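Evudside Evening School
Buying and Keeping Furniture: Handout 5
Upholstery, or What You Are Sitting On

Last session we got as far as frames and ran out of time somewhere in the middle of corner blocks. Please reread the end of Handout 4. The short version is that a joint with glue and a block behind it will outlive a joint with staples, and that a salesman who says "both are industry standard" has told you which one he is selling.

Tonight is about everything between the frame and you.

1. Webbing and springs

Under the seat there is something that gives. In older pieces it is a row of coil springs tied by hand to strips of webbing. In most newer ones it is a set of zigzag wires clipped from front to back. Both can be good. To check, sit down hard in the middle, then hard near the arm. If you land at two different heights, keep shopping. Do this in the store. People are shy about it, and then they live with the result for ten years.

Cheap seats use elastic webbing alone. It is comfortable for a while. In class I will pass around a strip from a Galtex chair that was comfortable until August.

2. Filling

Foam is sold on two numbers that get mixed up constantly, sometimes on purpose. Density is how much foam there is in the foam. Firmness is how hard it pushes back. A firm cushion can be low density, in which case it feels wonderful in the showroom and like a folded towel by the second winter. Ask for the density. If the person helping you says "high," ask what the number is. If they go to find out and don't return, you have learned something about the store.

Feather filling is lovely and needs to be beaten into shape every day. Be truthful with yourself about whether you are a person who does this. I am not.

3. Seams and piping

Piping is the cord sewn into a seam and covered in fabric. It hides the stitching, sharpens the line of a cushion, and takes the rubbing that would otherwise go to the edge of the cloth. It is also the first thing to wear through, so look there when buying used. A contrasting color shows off straight sewing and is merciless about the other kind.
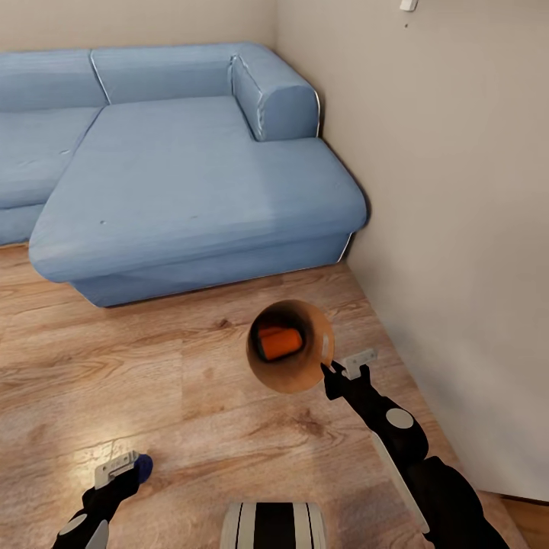
Notes by Vilmos Lakatos
Revised April 2023 with corrections from Ilze Mägi

A lighter cord on blue is a common pairing. On a big corner sofa there is a great deal of seam to follow with your eye, so start at one end and go slowly. Look for ripples, sudden bends, and places where the cord fattens because two ends have been joined. The join should be somewhere you would never look.

4. Fabric

Rub tests count how many passes a machine makes before the cloth gives up. Be wary of a fabric that advertises 1,000 of anything without saying what. The machine does not own a cat, wear jeans with rivets, or eat soup in front of the television, and its opinion should be weighed accordingly.

Creases are a separate matter. Some slack on a wide seat is normal, especially with soft filling. Smooth it toward the back with your palm. If it goes flat and stays flat, fine. If you can gather a handful, the cover was cut too large or the filling has shrunk away from it. A new wrap of batting often cures the second problem. The first one is yours forever.

5. Cleaning

Find the code on the label before you find the sponge. W means water-based cleaner, S means solvent, WS means either, and X means a vacuum and resignation. Test on the back, low down. Blot. Ilze has asked me to write "blot" again, so: blot. Scrubbing turns a small stain into a large clean patch with a ring around it.

For next time

Bring a fabric sample at least the size of your hand. The Blöndal remnant box is open to anyone who forgets, though it is mostly mustard. We will need sharp scissors, a ruler, and 40 inches of cord each. Uvik cord is fine, and so is whatever is in your drawer.

Read Handout 6 up to the section on zippers. The section on zippers is wrong and I am rewriting it.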